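Speaker notes - "Who is the feed for?"
Kristýna Vlček, January 16, 2019
Keep to 21 minutes. Leave the rest for arguing.

Opening

Start with the button. Greton put a "Show me fewer of these" button under every post in October. Ask for hands: who has pressed it? Then: who noticed a difference afterward? Wait. Let the silence go on a bit longer than feels comfortable.

Say up front that I don't work for any of the networks and I don't sell anything to them. I ran community pages for local papers for years, and I got tired of being told that the feed had "improved" each time our readers stopped seeing us.

What I want to ask today is small. When a network gives you a feedback button, what does it do with the press? I have spent the winter trying to find out and I have less of an answer than I'd like.

What the networks say

Greton's help page says that your feedback "helps shape your experience." Read it out slowly. Helps, shape, experience. There is no promise in that sentence that could be broken.

Worside is a little better. They say a hidden post lowers the chance of seeing "similar content." They don't say what similar means. Same person? Same topic? Same length of video? I wrote to ask and got a link to the page I was quoting from.

Don't get stuck here. People like laughing at help pages and it eats time.

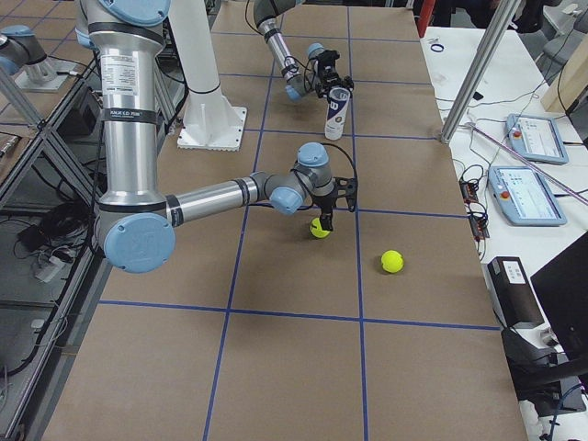

What I tried

I set up two new accounts on Greton, same sign-up answers, same 600 pages followed on each. On one I pressed the button on every sports post for 5 weeks. On the other I pressed nothing. Both accounts scrolled the same amount at the same time of day, as near as I could manage by hand.

I pressed the button 901 times. My thumb would like that on the record.

Result: the pressed account showed fewer sports posts for the first few days, then they came back. By the end I couldn't tell the two feeds apart without checking the name at the top.

Now be fair about it. Two accounts is nothing. One person scrolling is nothing. Feeds change for all kinds of reasons and there was a big tournament on in the middle of it, which I should have thought of and didn't. If somebody from Greton is in the room they can say all of this, so I had better say it first.

What I will stand by: if the button does something strong and lasting, it should not take this much squinting to see it.

The "training" story

The usual reply is that the system is learning and needs more examples from you. I have a problem with this. It puts the work on the user and it has no end date. How many presses is enough? If it's 50, say 50. If it's thousands, say that too and let people decide whether they have a free month.
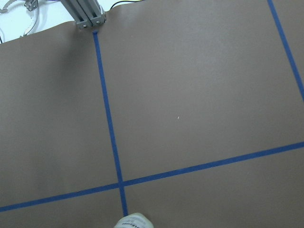 There is also the question of what counts against the press. Say I hide a sports post but I stopped on it for four seconds first, long enough to find the menu. Does the system read that as "she hates this" or "she looked at this"? A former product manager at Worside told me over the phone that time spent was weighted "a lot" heavier than hides when she was there. One person, one phone call, can't check it. Say so out loud. But it would fit what I saw.

Ferreira's survey tool is the other one people bring up. It asks "Was this post worth your time?" and gives you three faces to pick from. I picked the sad face for a week and got more surveys. Maybe that's useful to somebody. It didn't seem to be me.

The one I half like

Nosness still lets you switch to newest first, and it stays switched. Boring feature. It's hidden three menus down, and they have moved it twice, but when you turn it on you can check that it works, because the posts have times on them.

Someone will say that most people don't want newest first, and that the numbers prove it. Ask which numbers. If a setting is buried and resets itself every time you update the app, low use tells you very little about what people want. I'd say the same about a light switch behind the fridge. 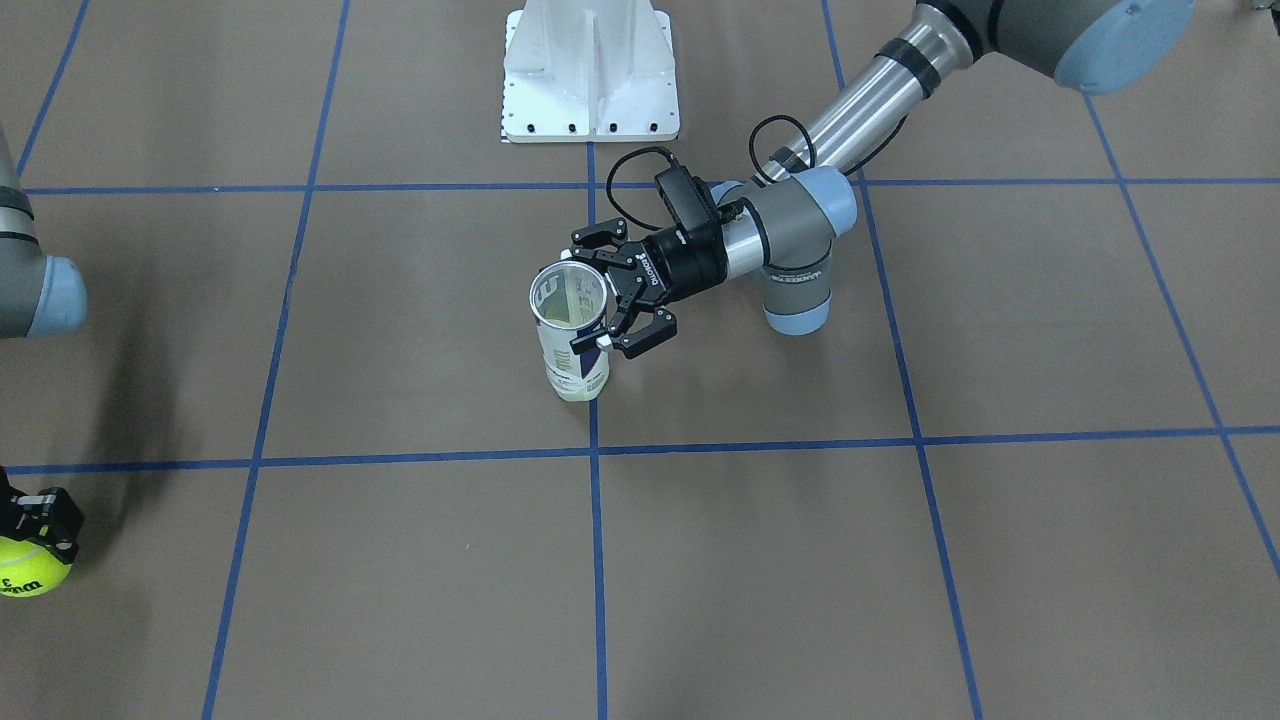

I'm not against sorting. Over 600 pages is more than anyone can read in order, and I follow plenty of people I would be glad to see less of. My complaint is with controls that can't be checked by the person using them.

What to ask for

A list of what I've hidden, with a way to undo it. Greton has no such list that I could find.

A plain line next to each one: what this changed, and until when.

Settings that survive an update.

If short on time, skip the undo part and go straight to updates. It gets the most nods.

Questions

Likely: "Isn't this just a bug?" Could be. Nobody has told me so.

Likely: "Did you try muting words?" Yes, on Worside only. It worked on text and missed anything where the word was inside a picture.

Don't get drawn into elections. Different talk, and I haven't done the reading.

Sheet with the account log is by the door, take one.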